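Folora Gallery: The Tray Table, Dornberg Reading Room

I was told there would be a system. Silviu Ene wrote to say that Folora, the small home-goods library in Dornberg that lends out trays, trivets, bread boards and the like, had worked out how to store and lend 200 pieces without chipping, warping or losing them. I have heard this sort of thing before. Usually it means somebody bought shelving.

So I went, and I looked at trays for most of an afternoon. The gallery is short this time. Two of my earlier entries are being redone and the kitchen set is still with Gilles Caron, who is writing his own lines for it and will no doubt be kinder than I am.

A few words on the library first. Members pay 18 a season and can take up to 8 pieces at once. The busy stretch is the run up to Crăciun, when half the membership wants a serving tray for the same evening and the other half has forgotten to bring one back. February is slow, and February is when the stock gets checked over. Each piece goes to a table, gets looked at on both sides, and is either put back on the shelf or set aside for oiling. Silviu calls this the Foraditz method, after the street where he used to keep his workshop. I would call it looking at a tray. 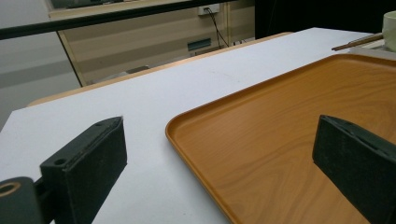
DORNBERG, February

A serving tray on the white checking table. The finish is a warm orange wood grain, with lighter and darker streaks swirling across the bottom, and the raised rim goes around the corner in a curve instead of a sharp joint. I like the corner. I am less sure about the color, which is a lot of orange for one tray, and the lip has a slight gloss that I suspect will show every thumb by its second dinner party.

The library's card for it says "suits any table." Does it? Against a plain white top it looks fine, but so would most things. Put it on a dark dining table under a yellow lamp and I think you would be moving it to the sideboard before the coffee. Gilles disagrees and says it is the handsomest tray they lend. He has also borrowed it twice, so he is hardly neutral.

The table deserves a line too. A matte white top is a sensible choice for this kind of work, and Silviu told me they tried a patterned cloth for one season and gave it up. This one has picked up specks and scuffs of its own, though, and I did ask how you tell a mark on the table from a crumb of old varnish. You wipe it, he said, and see if it moves. I wrote that down under "method."

What I could not get a straight answer on was the rim. Raised rims are what people want when they are carrying glasses across a room, and they are also where the crumbs and the sugar go to live. Silviu's advice is a soft brush along the inside edge, then a barely damp cloth, then a dry one. Mine is to put a napkin down first. Members are told never to soak a tray, and the desk keeps a printed sheet saying so. I would like to know how many of the 100 copies they ran off last year have been read.

As for lending, trays go out flat in a cloth bag and are supposed to come back the same way — they mostly come back in a shopping bag with somebody's onions. The orange one was on the reserve list when I left, with three names down for it, so perhaps I am wrong about the color.

Still to come on this page: the bread boards, the trivets, and the kitchen set if Gilles ever finishes his captions. Corrections go to the Folora desk, which is open until six in the evening.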